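Sormont Catering Services, Melberg Central Kitchen
Joint Committee on Automation and Work Organization
Minutes of the meeting held August 5, 2025
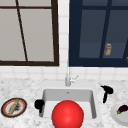
1. Opening and approval of prior minutes

The chair opened the meeting at 2:00 p.m. in the second-floor training room. A quorum was present, with management, kitchen staff, dishroom staff and the safety office represented. The minutes of the May meeting were approved with one correction: under item 4, "tray line" should read "plate return line."

2. Status of the plate handling project

The project lead reported that work with Ginbridge on automated clearing and sorting of plates remains in the simulation phase. The simulated work area is a kitchen counter and sink with plates and food items. No equipment has been installed in the dishroom, and none will be installed before the committee has voted on the matter.

Ginbridge has completed 817 simulated runs since the last meeting. In 157 of these the run was stopped before the task was finished. The most common cause was a failure to separate food from the plate before moving it. The second was contact with the rim of the sink. A dishroom representative observed that both problems are familiar to new employees and asked whether experienced staff could be consulted on the order of work. The project lead agreed to arrange this.

A member asked how far results from a simulated kitchen can be relied on in a real one. The project lead replied that simulation is used to compare methods and to rule out poor ones, and that it does not settle questions of speed, noise or breakage. Those will have to be measured on site. The member asked that this answer be recorded.

3. Effect on positions and duties

Management restated the commitment given in May that no position in the dishroom will be eliminated during the trial period. The staff side noted that the commitment does not extend past the trial and requested a written statement on what follows. Management will provide a draft before the next meeting.

The dishroom currently has 12 permanent employees. Under the proposal, two stations on each shift would change from hand sorting to a monitoring and loading role. The staff side raised the following points:

Monitoring requires steady attention and should not be combined with pot washing at the same station.

Pay grade for the new role has not been set. Staff should not be asked to take on added responsibility at the present grade.

Employees with wrist and shoulder complaints should have first choice of the new stations if they wish it.

Management accepted the third point. The first was referred to the safety office and the second to the human resources department. Discussion of the second point was lengthy, and the two sides did not reach agreement.

4. Training

The committee reviewed the training outline prepared by the Baranauskienė Institute. It provides for 20 hours of instruction per employee, all of it during paid working time. Dishroom representatives asked that the sessions be held in the early afternoon, between lunch return and dinner preparation. They also asked that the manual be rewritten in plainer terms, as several pages assume a technical background. Both requests were granted.

It was further agreed that each employee will be shown how to stop the equipment and will practice doing so before working near it. No employee will be disciplined for stopping it.

5. Recording of work

Ginbridge has asked permission to record staff at the sinks in order to improve the simulated tasks. The staff side stated that it would agree only if recordings are limited to hands and work surfaces, are not used to judge performance, and are deleted after a fixed period. Management had no objection to the first two conditions. On the third, Ginbridge has proposed keeping the material for up to a year, and the staff side considers this too long.

Motion: That no recording take place until written terms have been approved by this committee.
The motion was seconded and carried. One member abstained.

6. Other business

The floor drain beside the second dish machine is again slow. The safety office will submit a new work order and mark it urgent.

The locker room fan has been repaired.

7. Actions

Project lead: arrange a session between Ginbridge and dishroom staff on order of work.
Management: draft statement on positions after the trial period.
Human resources: proposal on pay grade for the monitoring role.
Safety office: written opinion on combined duties; drain work order.
Secretary: send recording terms to all members for comment.

The meeting was adjourned at 3:35 p.m. The date of the next meeting will be announced by the secretary.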